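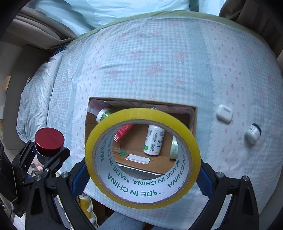 Packing task, bed station, Brarkcombe: tape roll between the finger pads, open carton behind.

Stellance Household Handling Project
Progress report to Sutcliffe, June reporting period
Issued 4 July 2024

1. Summary

The demonstration visit required under the grant schedule was held at Brarkcombe during the period. Attendance was 12, including the Sutcliffe delegation. The program covered the bed station, a review of recorded material, and a closing discussion. The recorded set stood at 1,091 accepted episodes at the end of June. No equipment was added or replaced.

2. Demonstration content

The station is a made-up bed with a patterned sheet, an open cardboard box, and mixed personal items: cosmetic jars, a roll of packing tape, and an earbuds case. The soft surface was kept on purpose. Rigid-table results from the previous period were consistent and told us little about how an object shifts when the surface under it gives way.

The operator works with two hand-held grippers, one per hand. Each closes a pair of padded fingers through a linkage. Visitors were invited to try the tools after the operator's session. Most squeezed too hard at first and corrected after a few attempts. The tape roll was the easiest item for new users. Wide jars with smooth lids gave the most trouble, mainly in judging how far to open the fingers before closing in.

Crossing of the two tools remains a fault in the recorded material. When both grippers reach for neighboring items, one blocks the view of the other, and the affected section has to be reviewed by hand. The review step is slow and is the main cause of the backlog reported last time. A revised instruction now asks operators to finish one grasp before starting the next unless the task calls for both hands.

3. Object set

The mix of lid sizes was widened for this period. Small jars on a soft sheet can tilt, and a tilted jar needs a different approach angle from an upright one. Both cases are now logged under separate codes. Printed labels are recorded as they come; items are not masked or relabeled.
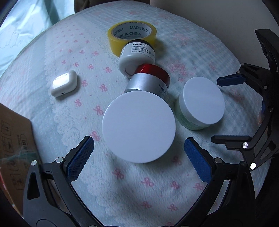 Loan Hà asked whether the jars were being placed too close together for the results to carry over to an ordinary bedroom, and whether spacing was logged at all. It is not. Layouts are set by the operator and only the object list is written down. She asked that spacing be added to the log before the next batch, and we have agreed to a simple three-level code (touching, near, apart).

Brittany Melnyk raised the pad material. The textured pads hold well on card and plastic, but wear has not been measured. A wear check will be added to the weekly routine.

4. Open items

- Spacing code: draft form in use, operator guidance still to be written.
- Pad wear: baseline thickness to be taken on both tools.
- Review backlog: unchanged. Brodon has offered reviewer hours; terms are not settled.
- Visitor sessions: recorded separately and left out of the accepted total.

5. Spending

Within the approved budget. The transfer between the travel and consumables lines requested in the last report is still awaiting approval from Sutcliffe.

This site uses cookies to remember your preferences. Accept all | Manage settings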